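[flovura-dev] Re: 合箱盖任务中腕部视角的门控权重，以及 131 次评测的统计口径

发往：flovura-dev 列表
日期：2024年1月15日
转发 3 | 回复 6 | 收藏 2

各位好，

上一封里的问题分散在几处，我按原顺序引用后逐条回复。配置文件和评测日志已经放进 Drisonstead 的共享目录，日志为 Otov 格式，旧版查看器打不开深度字段，请先升级。

> 读了 Peixoto 分支的说明，有几点没有看懂，请作者补充：
>
> 一、说明里写"基线在 131 次评测中成功 80 次，门控版本在同一组初始状态下失败 13 次"。一处报成功数，一处报失败数，读起来不方便。两者的成功判据是否一致？超时怎么算？
>
> 二、门控的监督信号从哪里来？如果是人工标注折痕，那么提升里有多少来自标注、多少来自结构，需要分开。
>
> 三、我在自己的台子上试过类似的任务，腕部画面里纸箱占了近一半，余下的大半是背景。怀疑策略记住的是背景物的位置。你们有没有做过移动背景物的对照？
>
> 四、200 条示教里两臂的分工是固定的吗？如果示教者有时换手，动作分布是双峰的，用均方误差训练的那一组基线会偏弱。
>
> 五、失败的样例能否公开？只看成功率看不出问题在哪。

先回答第一点。

判据是一致的，报法不一致是我写说明时的疏忽，下一版统一改成失败数。判据有两条，须同时满足：目标箱盖与箱口平面的夹角小于设定阈值；两只夹爪都已离开纸箱并回到预备位姿。超时记为失败。控制器因力矩保护停机也记为失败，不重跑。只有一种情形允许作废并补测，即相机流中断导致观测缺帧，而且必须由日志里的丢帧标记触发，不能由操作者判断。131 次是剔除这类缺帧之后两个版本都有效的配对次数，因此这个数字看起来不整齐。

初始状态的配对方法：每次评测前把固定视角的当前画面与参考画面半透明叠加，人工把纸箱挪到重合，再由脚本检查箱口角点的重投影误差，超限则重摆。箱盖的张开角只能粗略复现，纸板有回弹，反复弯折之后折痕变软，同一个摆法在评测前段和后段的回弹力并不相同。为了抵消这一影响，基线与门控版本交替执行，先后顺序随机。纸箱在评测中途更换过，更换点在日志里有标记，按更换前后分段统计，两段的结论方向相同。

关于观测本身再补充几句，因为后面几点都要用到。策略的输入为固定视角、腕部视角和关节状态。固定视角能看到纸箱的整体轮廓和竖起的箱盖，但在夹爪接近箱口之后，指尖与箱盖边缘的相对位置只占很少的像素，下采样之后基本丢失。腕部视角正好相反，近距离时折痕和切口都很清楚，但箱盖一旦贴近镜头，折线会斜贯画面，箱内与箱外的像素比例在几帧之内剧烈变化。 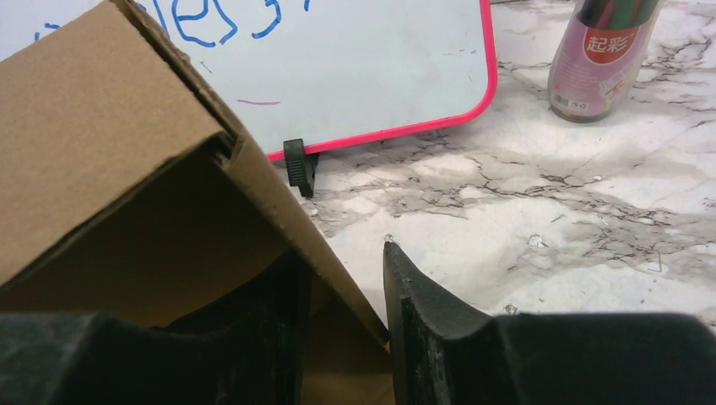
基线把各视角的特征直接拼接，送入同一个解码器，没有任何关于"此刻哪个视角可信"的显式表示。理论上注意力层可以自己学到这一点。从注意力图看，它在接近段确实学到了一部分，在压合段则不稳定，相邻两帧之间权重会在固定视角与腕部视角之间来回跳。动作块的时间平均掩盖了大部分跳变，掩盖不住的部分表现为指尖在箱盖边缘的小幅往复，严重时把箱盖重新拨开。

Peixoto 分支的改动只有三处：

(1) 在每个视角的编码器之后加一个小的可见性头，输出折痕在该视角中的可见程度，标量，取值在零和一之间。

(2) 用该标量对该视角的特征做缩放，缩放后再拼接。标量经过一阶低通，时间常数与动作块长度挂钩，不单独调参。

(3) 训练时对腕部视角中纸箱以外的区域做随机遮挡和随机替换，遮挡块的形状不规则，避免编码器学到矩形边界。

推理时第三处不启用。参数量的增加可以忽略，推理延迟在现有机器上测不出差别。

第二点，监督信号的来源。

没有逐帧人工标注。每条示教只在固定视角的首帧上点选折痕的两个端点，再由已知的相机外参和关节角投影到其他视角。箱盖在运动过程中折痕本身相对箱体基本不动，所以首帧标注可以沿用到整条示教，前提是纸箱没有被推动。纸箱确实会被推动，推动之后投影就有偏差。处理方式是用箱口轮廓跟踪做校正，跟踪丢失的片段不计可见性损失，只计动作损失。跟踪丢失大多出现在夹爪从侧面遮住箱口的时候，也就是最需要可见性信号的时候，这是本方法目前最弱的一环，我不打算回避。

标注与结构的贡献拆分如下。保留标注、去掉门控，即可见性头只作为辅助任务，不参与特征缩放：失败数较基线有下降，但压合段的往复现象仍在。保留门控、去掉标注，即让缩放标量由动作损失自行学习：训练初期标量迅速收敛到接近常数，几个随机种子都如此，等效于退回基线。两者都保留时才得到说明中的结果。这两组消融没有跑满全部初始状态，只跑了子集，所以我没有把它们与主结果并列写进表格，请引用时注意。

外参的精度也会影响投影。腕部相机每次拆装后需要重新标定，我们用的是常规的手眼标定流程，标定残差写在每个会话的头文件里。曾有一个会话忘记更新，投影出来的折痕整体偏到箱内，训练后的可见性头在该会话上明显偏低。发现后该会话的示教已重新投影，200 条的总数不变。

第三点，背景。

这一点我认为问得对，最初的说明写得太简略。我们的台子背景并不干净，纸箱后方靠墙放着一块手写的小白板，旁边还有一只粉色容器，台面为大理石花纹，纹理本身的辨识度也很高。固定视角下这些物体都在画面上部，与纸箱相隔一段距离；到了腕部视角，它们会随手腕姿态进入画面，有时恰好与箱盖边缘相接。
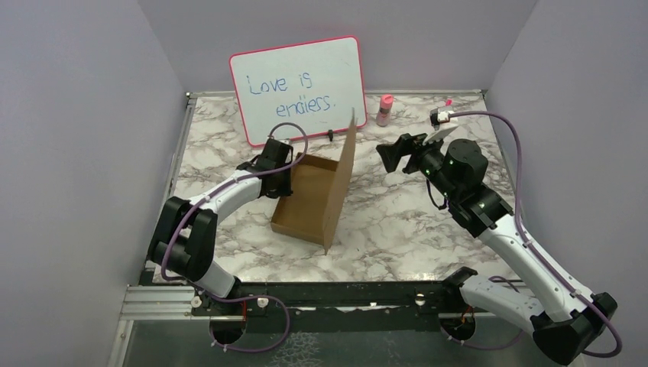

图：双臂工作台，固定视角。敞口纸箱位于两臂之间，右侧箱盖竖起；后方白板上写有 "Love is endless."。

对照实验做了两类。第一类，评测时更改白板与容器的位置，纸箱初始状态不变。第二类，评测时换掉白板上的手写内容，其余不变。基线在第一类改动下退化明显，退化集中在接近段：夹爪停在箱口外侧，高度正确，横向位置有偏，偏移方向与容器的移动方向相关。这基本证实了您的怀疑，即基线至少部分地把背景物当作定位参照。第二类改动对基线几乎没有影响，字迹在腕部画面里往往只露出局部，编码器分辨率下也不足以构成稳定的特征。

门控版本在第一类改动下也有退化，幅度小得多。需要说明的是，这里的改善主要来自随机遮挡和替换，与可见性门控关系不大。把遮挡单独加到基线上，背景鲁棒性就已经恢复了大半，但压合段的失败没有减少。也就是说两处改动各管一段：遮挡管接近段，门控管压合段。原说明把两者合在一起报，容易让人误以为门控解决了背景问题，下一版会分开写。

台面纹理没有做对照。换台面需要重新做外参，工作量较大，暂时搁置。我倾向于认为纹理有影响，理由是随机遮挡时如果只遮白板和容器、不遮台面，接近段的改善会缩水。但这只是间接证据。

顺带回答一个私下问到的问题：为什么不直接裁掉腕部画面中纸箱以外的部分。试过。裁剪框依赖检测，检测在箱盖贴近镜头时会把箱盖与箱体判成两个目标，裁剪框随之跳动，比不裁更差。用固定裁剪框则会在手腕大角度倾斜时把折痕裁出去。软性遮挡没有这两个问题。

第四点，示教的分工。

200 条示教中分工是固定的：一侧夹爪负责抵住箱体，另一侧负责推压箱盖。示教者事先收到书面要求，不换手。实际检查时仍发现少数示教在压合前有短暂换手，这部分没有剔除，只在元数据里打了标记。剔除与否对基线的影响在种子波动范围之内。

您提到的双峰问题在另一个维度上存在。推压箱盖有两种做法，一种是指尖从箱盖外侧面平推，一种是夹住箱盖边缘再带下来。两种做法在示教里都有，比例不均衡，平推居多。均方误差训练的那组基线确实偏弱，原因与您说的一致，动作会落在两种做法之间：夹爪张开一半，既夹不住也推不平。因此说明中引用的 80 次成功取自扩散解码器的基线，均方误差那一组没有作为对比对象。这一点在配置文件里写了，正文没写，抱歉。

门控版本与基线用的是同一个解码器、同样的步数、同样的数据增强（除第三处改动以外）、同样的检查点选择规则。检查点一律取最后一个，不按验证损失挑选，也不按真机结果挑选。

第五点，失败样例。

全部 13 次失败的日志已上传，成功的也一并上传。按现象粗分如下，分类由两人独立完成，不一致之处讨论后合并：

- 指尖卡在箱盖与侧壁之间，力矩保护停机。出现最多。
- 箱盖已压下，夹爪撤离时把箱盖带起。判据要求撤离后再测角度，所以计为失败。
- 抵住箱体的一侧用力偏大，纸箱整体平移，另一侧随后落空。
- 超时，夹爪在箱口附近徘徊。

第一种最值得看。日志里可见性标量在卡住之前并不低，也就是说网络认为折痕看得清楚，实际上它看到的是侧板与箱盖之间的那条竖直边。这两条边在近距离的腕部画面里外观很像，都是浅棕色纸板的切口，一侧接阴影，一侧接亮面。 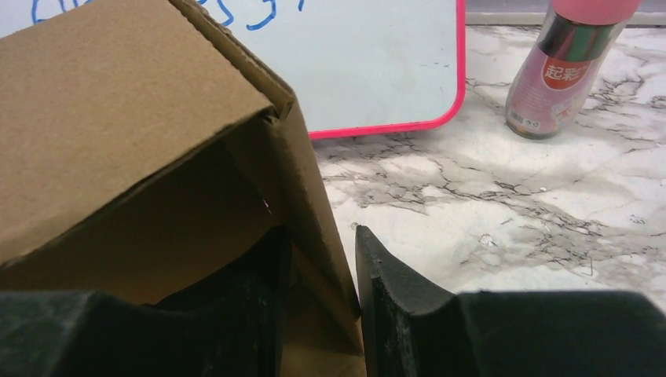
仅靠单帧外观把两者分开比较困难，人看静态画面也要借助上下文。可行的做法有两个。一是给可见性头加短时历史，让它看到边缘随手腕运动的视差；初步结果是误判减少，但标量的滞后变大，压合段的响应变慢，低通的时间常数需要重新考虑。二是把可见性从标量改成沿折痕方向的一维分布，同时回归折痕的朝向，朝向与箱体姿态不符时降低权重。第二个做法还没有真机结果，离线指标看着合理，不足以下结论。

第二种失败与感知关系不大。夹爪表面与纸板之间有摩擦，撤离方向若带有向上的分量就会把箱盖带起。示教中撤离方向本来就不一致，策略学到的是平均。后处理里可以强制撤离段先水平再上抬，但那样就引入了手写规则，与基线比较时须两边都加。两边都加之后基线的成功数也会上升，所以我不建议把它算作方法的收益。

第三种失败与控制有关。目前两臂都是纯位置控制，抵住箱体的力完全由位置误差决定，纸箱越软，误差越大。改成阻抗控制在计划之内，需要等驱动固件的版本稳定。

有一个限制前面没有写到，在此说明。所有示教和评测都在同一个工作台上完成，围板、台面、光照条件相同，纸箱为同一规格。因此"131 次中失败 13 次"只说明在该条件下门控版本优于基线，不能外推到其他箱型。有印刷图案的纸箱、覆膜纸箱、带胶带残留的纸箱都没有测。覆膜箱的反光可能使折痕的可见性监督失效，我预计结果会差。

另外，统计检验用的是配对的 McNemar 检验，没有用两样本比例检验。两个版本共用初始状态，按独立样本处理会低估配对信息。不一致对的明细在日志目录的汇总表中，可自行复算。不同检查点种子之间的方差没有进入该检验，主结果只用了一个种子的检查点，其余种子跑了子集，方向一致。若有人愿意在自己的台子上完整复现，请把种子也换掉。

复现时的几个注意事项：

- 数据转换脚本默认把腕部画面旋转到与固定视角同向，Peixoto 分支不做这个旋转，请在配置中关闭。开着不会报错，只是可见性投影会全部落到错误的位置。
- Otov 记录的时间戳以曝光结束为准，关节状态以采样时刻为准，对齐时要减去曝光时间。原始脚本在光照较暗时偏差可见。
- 夹爪开度的归一化范围按单台标定，不同台之间不要直接混用。
- 随机替换所用的背景素材库没有随代码发布，替换为任意室内图片即可，我们比较过两套素材，差别不大。
- 箱口轮廓跟踪依赖固定视角的位置不变。支架被碰过以后必须重做首帧点选。

最后是合并计划。可见性头和遮挡增强将拆成两个独立的补丁提交到主干，默认都关闭。遮挡增强不依赖标注，风险小，先合。可见性头的接口还要改，尤其是标量与一维分布两种输出如何共用一个字段，欢迎在列表里提意见。预计四月之前把接口定下来，届时补上阻抗控制下的结果；若固件来不及，就只发感知部分。

对第三点若有更好的背景对照方案，请直接回本帖，附上改动清单即可，我们可以按同样的初始状态跑一组。

——Peixoto 分支维护者
Drisonstead 工作台

> 另：共享目录里的汇总表有一列叫 vis_lp，含义在说明里没找到。

低通之后的可见性标量。低通之前的那一列是 vis_raw，画图时请用后者，前者会把第一种失败里的误判抹平。字段说明已补到目录的 README 中。

分享到：列表归档 | 上一封 | 下一封
浏览 80 | 评论 6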